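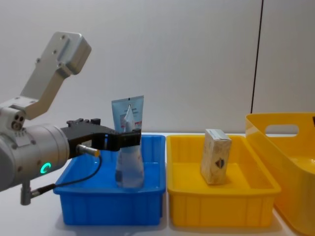

Section 4 of the Plirnero label printer guide covers loading the roll, pairing, and printing a first label, in that order, whatever your instincts say. Labels stick best to clean plastic, and three plastic containers lined up side by side on a white tabletop are about as good a place to start as you will find. Spice jars can wait until you have more patience.

## 4.1 Loading the roll

1. Switch the printer off. The lid will open with the power on, and then the printer will sulk.
2. Press both side tabs and lift the lid.
3. Drop in a Trunell roll with the paper feeding from underneath. One roll holds 200 labels, including the ones you will spoil.
4. Pull the end of the paper past the cutter and close the lid until it clicks twice.

**Note:** One click means the lid is shut. Two clicks means the printer agrees.

## 4.2 Pairing

1. Hold the power button until the display shows *Esov*. This is the pairing mode. We did not name it.
2. Open the app on your phone and choose your printer from the list.
3. Wait up to 30 seconds. Tapping the screen repeatedly starts the wait again.

**Caution:** Pair one printer at a time. Two printers in pairing mode will both accept your phone, and your labels will come out of whichever one is farther away.

## 4.3 Your first label

1. Type no more than 11 characters per line. "Flour" fits. "Flour (the good one)" takes two lines.
2. Choose a type size. Salinas is the narrow font, for people with long pantries.
3. Press **Print**, let the cutter finish, and peel from the notched corner.
4. Press the label down from the middle outward.

**Caution:** Do not pull the label while it is printing. It jams the cutter and produces error 158, for which see Section 7 and a pair of tweezers.

Labels come off with warm water and some rubbing.

*Text: Hermenegildo Medrano. Revised 2018-11-29.*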